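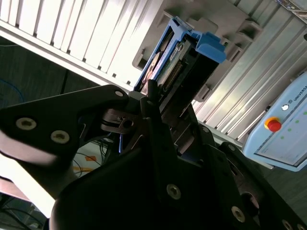 *Drive in its blue caddy, between the fingers. Pendant at right.*

## Release rules for teardown cells – where do you draw the line?

**benchwarden** – 29/08/2024

Hi all, and thanks in advance for reading, I do run on. We're rewriting the good practice sheet for our drive handling cell here at Vullcombe, and I'd love some opinions before it gets laminated and becomes law. The draft rule reads: "The gripper shall not open on a drive until the carrier is supported by the fixture." Lovely and simple. My trouble is the word "supported." Do you mean touching? Latched? Pulled on gently and found not to move? Our old sheet from July skipped the matter altogether, and I'd rather not repeat that.

**ohm_sweet_ohm**

Good rule, and I'd go for the tug test. At Petus we back off 2 mm with the fingers still closed and watch the force reading. If it doesn't climb, the cell stops and a person walks over. It adds a little time to each cycle and I've never regretted it.

**latchkey_lou**

I'll disagree, kindly! A tug test on a connector row is one more bit of wear on the very thing you're trying to protect. We ran 682 drives on the Tralteo job with a plain seat check and a written limit of 5 retries, and I'd sign off on that again tomorrow. Put your effort into the fixture and the software has less to worry about.
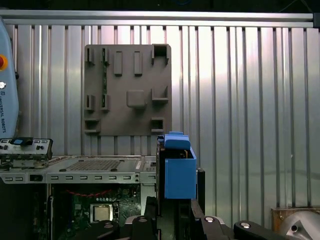 **benchwarden**

Fixtures are the other half of the sheet, so I'm glad you brought them up, Lou. My feeling is that every holder should have one job and be listed by position, so a new person can set up the cell without asking me (much as I enjoy being asked). The gray panel on the ribbed wall has slotted clips, an open box holder and a little L-shaped shelf, and on paper they're all just called "panel." I'd also like a line about open electronics, as the arm works right next to a chassis with its motherboard bare. Do people set a keep-out height over that sort of thing, or only slow down near it?

**ohm_sweet_ohm**

Keep-out, always. Slowing down only means you hit it slower. And name your holders by row and column – we used nicknames for a while and it was a mess.

**latchkey_lou**

With you on the names. On the keep-out I'd say it depends, as sometimes the board is where the work is. We write 2 zones, one for travel and one for working, and the working one only opens for the step that needs it.

**munro_fan**

Long-time reader here. Whatever you pick, please add who's allowed to clear a stop from the pendant. Our Munro sheet left that out and we had quite the argument over it. I still think it should be whoever is at the cell, provided they've looked inside first. My shift lead disagrees.

**benchwarden**

Oh, that's a good one, and I'm on your side of it. I'll put the two zones in, and I'm leaning toward the tug test for first setup only, with the seat check after that. Lou, could you post how you worded the retry limit?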